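Gripper comparison, two-arm bench: controller settings
Posted by Stella Kombo, July, 4:17 p.m. 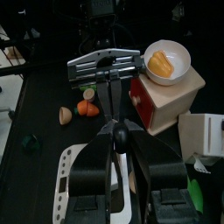
Should both arms run the same closing force during the comparison? They should, for the first round at least. A shared setting lets us attribute differences to the fingers, and individual tuning can follow once the baseline is on record.

Aranka Fekete wrote:
> The Riltance controller has been updated on both arms. Before
> members begin their trials, please confirm whether the force
> limit is to be matched. The Mallico fingers arrived with a
> limit of 185 in the configuration file, and the older set is
> still at 619. I would also ask that the wrist cameras be left
> at their present angle.

Thank you, Aranka. Please set both limits to 185. The wrist cameras will remain as they are.

The toy kitchen items will continue to serve as test objects. The carrot halves and the yellow pepper in the white bowl are to be included in every session. The fork is optional, as Kallumden has asked only for results on rounded objects.

Each session should consist of 17 attempts per object, with failed grasps entered in the shared log before the next attempt begins. Recordings are to be saved under the session name and the name of the operator.

Questions concerning the log format may be sent to me directly.

Stella Kombo
Gripper Evaluation Group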